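Lighting and Electrical > Small commercial > Maintained illuminance after LED swap, 413 lux against a 500 target

g_barrientos
Thread starter
We took over the upper floor of a small unit in July and replaced the old fluorescent fittings with Rerano flat panels, one for one, same positions in the grid. The supplier's layout showed an average of 500 lux on the desk plane. I have measured after dark with the blinds down and get an average of 413 across the working area. The meter is a Murkatow handheld with a current certificate. Readings were taken at desk height on a regular grid, sensor flat, me standing well back.

Ceiling is suspended tile, off-white and not new. Walls are a mid grey. Carpet is dark. Desks are grey as well.

Questions:
Is that shortfall normal for a one for one swap?
Is it worth going back to the supplier, or is my measurement the problem?

Gisela

fnartey
What reflectances were used in the layout? Most free layouts are run on 70 for the ceiling and a fairly optimistic figure for the walls. With a grey wall and a dark floor you will not get that. The reflected part in a small room can be a large share of the total, and it is the first thing to go when somebody picks a paint colour.

Also ask what maintenance factor they applied. If they worked to a maintained figure, the installation should be reading above target when new. You are below it on day one, so there are two problems and they stack.

Bogdan J
Before anyone blames the supplier, check the driver settings. The Rerano panels I have fitted had a small switch bank on the driver for output current. They came out of the box on a lower step. I did a whole stairwell and landing before I noticed. It is under a cover on the driver and the leaflet mentions it on the back page.

g_barrientos
Bogdan, thank you. I will look when I can get a tile up.

Fiifi, the layout sheet says 70 for the ceiling, then lower values for walls and floor, but I have no way of knowing what ours are. The paint tin has gone.

fnartey
You can get a usable wall figure with the meter you have. Hold the sensor flat against the wall facing out and note the reading. Then turn it round to face the wall, draw it back until the reading settles and you are not shading the spot, and note that. Divide the second by the first. It is crude and assumes a matt surface, but it will tell you whether the layout was anywhere near. Take it in a few places and do not use the bit next to the window.

Czesław Kozłowski
I would question whether the target matters. People work on screens now. A flat average on the desk plane is a number left over from paper. At our place we took the general lighting down a long way, gave everyone a Flivia task lamp on an arm, and complaints went down. The ones who still handle drawings turn the lamp on. The rest leave it off.

Put the money into task lamps and leave the ceiling alone.

jmakowska
I disagree with that as general advice. It works where everyone sits at a fixed desk and does one kind of work. If the layout changes, or if desks are shared, the task lamps end up in a cupboard and the room is under-lit for whoever is left. A dim ceiling with bright pools also gives poor contrast between the task and the surround, and that is tiring over a day. The average is a crude number but it is not meaningless.

I would also want to see uniformity before average. An average of 413 with an even spread is a much better room than 500 with a hot stripe down the middle. Gisela, what was your lowest reading?

Czesław Kozłowski
Shared desks, agreed. But I have yet to see a small office where anyone could tell 413 from 500 by eye. The response is not linear. It takes a much bigger step than that before people notice in a blind comparison.

jmakowska
Noticing a step and being able to read small print at the end of a winter afternoon are different tests. And older eyes need more. The person signing off the room is rarely the person with the poorest sight in it.

g_barrientos
The lowest readings were along the wall opposite the windows, where the old fittings had been spaced too far in. I followed the old positions, so I have kept the old fault. The middle of the room is fine.

I have had a tile up in two places. Bogdan was right, the drivers are on the second-lowest step. There are 11 panels in total and I expect they are all the same.

Bogdan J
Good. Isolate the circuit before you touch the switches. They are on the output side, but the cover also exposes the mains terminals on the version I had. Some drivers only read the setting at power-up in any case, so doing it live gains you nothing.

One warning. Going up a step raises the glare as well as the output. Flat opal panels in a low ceiling are not the kindest fitting. If people already complain about reflections in their monitors you will make it worse. I would go up a single step, measure again and live with it for a fortnight.

fnartey
Seconded. Output current also affects driver temperature. If there is insulation laid over the tiles, check the clearance in the data sheet before you go to the top step. A driver sat under a quilt on full output will have a short life.

Czesław Kozłowski
The reflections are my whole point. More light from the ceiling means more light in the screen. A glossy monitor with a dark window open is a mirror, and you cannot fix that with a uniformity ratio.

jmakowska
You fix it with position. Screens at right angles to the windows, rows of fittings running parallel to the line of sight and between the desks instead of over or behind them, screens tilted no further back than they need to be. A matt finish helps a good deal. Work out where the fitting would appear by treating the screen as a mirror and drawing the line. It can be done on squared paper in ten minutes. The luminance of the fitting at that angle is what counts, and total output is a poor guide to it. A decent microprismatic diffuser can give more on the desk and less in the screen than an opal one.

Bogdan J
Microprismatic covers are sold separately for some sizes. Reisinger do a drop-in sheet. You lose some output through it, so budget for that. Fit is not always good. I had to trim two of mine with a fine saw and they still rattle when the door closes.

Czesław Kozłowski
Drawing mirror lines for each desk is fine until somebody buys a bigger monitor. I stand by the lamps.

g_barrientos
Update, as people have been generous with their time.

All drivers are now up one step, done with the circuit locked off. I repeated the grid after dark with the blinds down, with the same meter and the same points, after the panels had been on long enough to settle. The average is now nearly 500, and I am content with that for the time being. The wall side is still the weak spot. The ratio there has hardly changed, as you would expect when everything goes up together.

Wall reflectance by Fiifi's method came out well under the value on the layout sheet. The supplier accepts that the assumption was theirs and has offered a revised layout, though no money back. I think that is fair, as I never told them the colours.

Plan from here, in the order I can afford it:

Repaint the wall opposite the windows in something lighter. Matt, not silk.
Move the end panels one tile outwards. The grid allows it and there is slack in the flex.
Try one Reisinger sheet over the desk nearest the door before buying any more.

Czesław, I have ordered a Flivia lamp for the drawing table, so you are not entirely outvoted.

fnartey
Repaint before you move the panels, then measure between the two. Otherwise you will not know which one did the work. And keep the old readings with the date and the driver step written on the sheet. In a few years somebody will want to know what it was like when new.

jmakowska
Agreed on the order. I would also take vertical readings at seated eye height, facing the way people sit. Desk-plane numbers tell you nothing about how faces look in a meeting, and panels are often poor at that. A lighter wall will help more than moving fittings.

g_barrientos
Will do both. Paint first, then a grid, then the end panels, then another grid. Vertical readings I can add to the same evening. Screen reflections I will record separately, with the display off and the ceiling lights on, looking from the seat and again from a bit lower down, as the source shifts in the glass with eye height. That way the Reisinger sheet gets judged on the same footing as the bare opal panel.

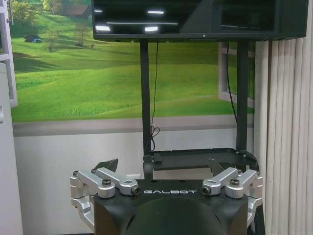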